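# Dravstead Bedroom Chores

Data card, third release (October)

## Purpose

Dravstead is a set of demonstrations of bedroom tidying with a two-finger gripper: clearing clothes off a bed, moving pillows, straightening covers. It exists to put a figure on a question we are often asked, whether a machine can tidy a bedroom yet. On our scoring the answer is partly.

## Contents

- 500 demonstrations, all teleoperated
- 122 policy runs, kept separately in `siver_eval/`
- one wrist view per arm, plus joint states and gripper width
- a written task label for each run, in British English

Of the 122 policy runs, 37 reached the end state without a person stepping in. Pillows are easier than sheets, and sheets are easier than clothes. Plain white cloth on plain white cloth remains the worst case, as edges are hard to find.

## Wrist views

White fabric and floral-print fabric occur in all three.
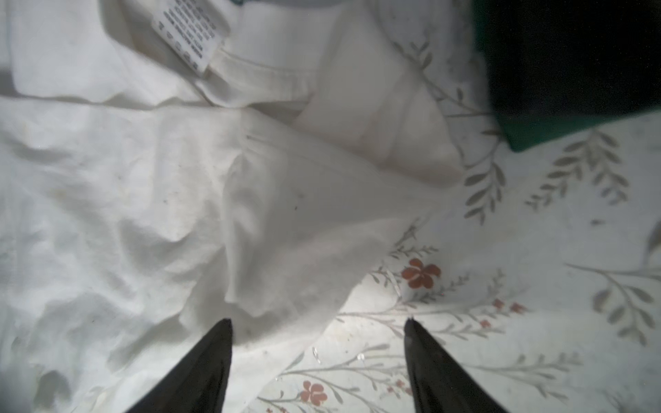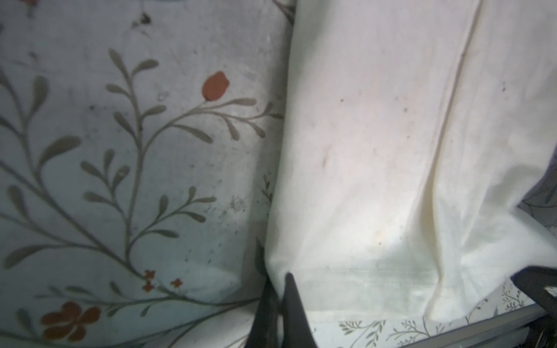
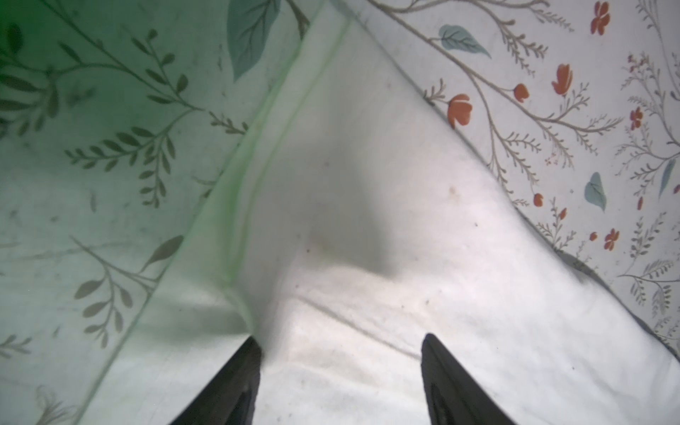

Fatima Visser disagrees with the scoring. Her view is that a bed with the pillows in place and one shirt left on it has not been tidied, and that partial credit should be dropped from the next release. She would also time every run against a person doing the same job, and stop calling anything over 5 minutes a success. The scoring script takes `--strict` for readers who agree with her; the time limit is not yet implemented.

## Known limits

Task labels were written by two people and differ in style – "put the pillow straight" and "straighten pillow" are the same task. Gripper width drifts in the earliest runs and has not been corrected. Fitted sheets are not covered. Force readings were not recorded, so the set is of little use for studying grip on thin cloth.

## Loading

Run `python load.py --split demo`. The Gridix reader also works, but ignores task labels.

Maintained by Reshma Engelbrecht and Mpho Chauke

Contact: open an issue in this repository | © Dravstead contributors | Back to top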